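Projects > Shared Paths > Progress reports
Reading time: 4 minutes

Shared path robot code of practice: progress report to the Numitz fund
2018-02-17

Hi all,

You asked for something shorter than last time and with fewer tables, so I've left the tables out altogether. The short version is that the code of practice now exists as a draft you can read from start to finish, we've been running the robot by it on gravel paths, and two of the rules I was proudest of have had to be rewritten. I'm pretty happy with where we are, even if the signage part is dragging.

Where the money has gone

You gave us $3000 for this stage. We've spent $1000 of it, nearly all on insurance and on printing the notices for the path entrances. The rest is still sitting there for the public sessions and the plain-language edition. I'd rather keep it for those than spend it on more hardware, which was never the point of the grant anyway.

What the draft says now

The first version was written for footpaths in town - flat, paved, a kerb on one side. Half of it made no sense the moment we took it onto gravel. "Keep to the left edge of the paved surface" is a lovely clear rule until the path hasn't got an edge. On the paths we care about, the grass creeps in over the stones and the stones wander off into the grass, and you could argue all afternoon over where one stops. 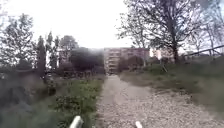
So the left-edge rule is gone. The new one says the robot travels on the gravel, moves to the left when someone comes toward it, stops if there isn't room to pass, and stays stopped until they're clear. It doesn't go up on the verge to get out of the way. We went back and forth on that last bit (a person would just step onto the grass, after all) but a machine tipping sideways down a bank is a worse neighbour than one standing still.

The other rewrite was speed. We had one top speed for everything, and the crew at Novarska, who read the draft for us, pointed out that a path ending at people's front doors isn't the same as a path out in the open. They were right! We now have a walking-pace limit in general and a slower one near homes, with the change marked on the operator's map so there's no guessing on the day.

I also took out the whole section on bells and chimes. It had grown to two pages and it boiled down to "be polite with the volume", so now that's more or less what it says.

Comments so far

We put the draft up for comment through the Giltlow residents' newsletter and got 338 responses, which floored me. I've read every one. Plenty were short ("fine by me", "no thanks"), and 49 suggested actual changes to the wording. Dogs came up a lot. So did prams, and whether people with low vision would know the thing was there if it had stopped and gone quiet. That last one is a real hole in the draft and I don't have an answer I like yet. At the moment the rule says the robot must make a soft sound while stopped near a person, but I suspect that will annoy everyone equally.

A few people wanted the operator to wear a vest. Easy, done.

Fog and poor light

I said in the last report that we'd stay out of bad weather until the rules covered it. They do now, in a basic way. The operator picks a landmark on the path ahead before setting off - a tree, a fence post, whatever's handy - and paces out the distance to it. If it can't be seen clearly from the start point, the run is done at the slower speed with the operator walking beside the robot. If the path itself is fading out close by, there's no run that day. It's low-tech and I like it for that. Krajčí, our partners on the testing side, would prefer a proper visibility reading from an instrument, and I think we'll end up offering both: the landmark check for small operators and the instrument for anyone running a fleet.
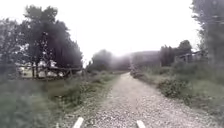

Still to do

- Settle the stopped-near-a-person rule, with help from people who have low vision.
- Finish the entrance notices. The wording is fine but the council's template has room for half of it.
- Write the one-page operator checklist. I have a messy version in my notebook.
- Hold the two public sessions, then print the plain-language edition by June.

One thing I need from you: can we move some of the printing money across to room hire? The hall we had in mind has put its rates up and I'd like to book before the good evenings go. A quick yes or no by email is plenty.

Contact the project office | © Shared Paths | Back to top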